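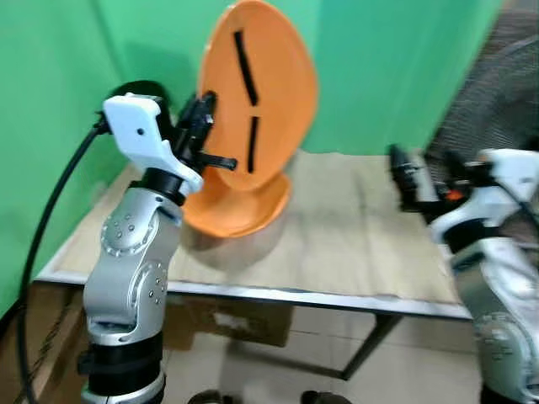

Displaying an orange egg-shaped chair against a green wall

Posted in Furniture and Display by Jayawardena

Our office is preparing a small furniture display for March. The principal item is an orange egg-shaped chair, which stands on a table before a green wall. The wall to the left is also green, and of a bright shade. Two colleagues consider the combination too strong and have asked that the walls be repainted in white. The budget for the entire display is 700 dollars, of which 550 is already committed to lighting and printed labels. We would be grateful for advice on whether repainting is advisable, and on how the chair should be placed on the table.

Indau
Member, 19 posts

Repainting is not recommended. Orange holds its outline well against green, and visitors will be able to read the curve of the shell from the doorway. A white wall would require at least two coats over a bright green, and the remaining funds may not cover primer as well as paint. Please consider the following before any decision is made:

Switch on the display lighting and view the chair in the evening as well as at noon. Green walls can cast a tint on the underside of the shell.
Turn the chair a little to one side so that both the back and the opening can be seen.
Leave a clear margin of 50 centimeters between the chair and the wall.

Labels should be set on the front edge of the table in plain black type.

Wurnar
Member

We had white walls and they got scuffed. Keep the green.

Jallitel
Moderator

The advice given by Indau is sound. I would add that the table should be checked for level before the display opens, and that felt pads may be placed under the base of the chair if the tabletop marks easily. Questions concerning paint removal should be posted in the Walls and Finishes section.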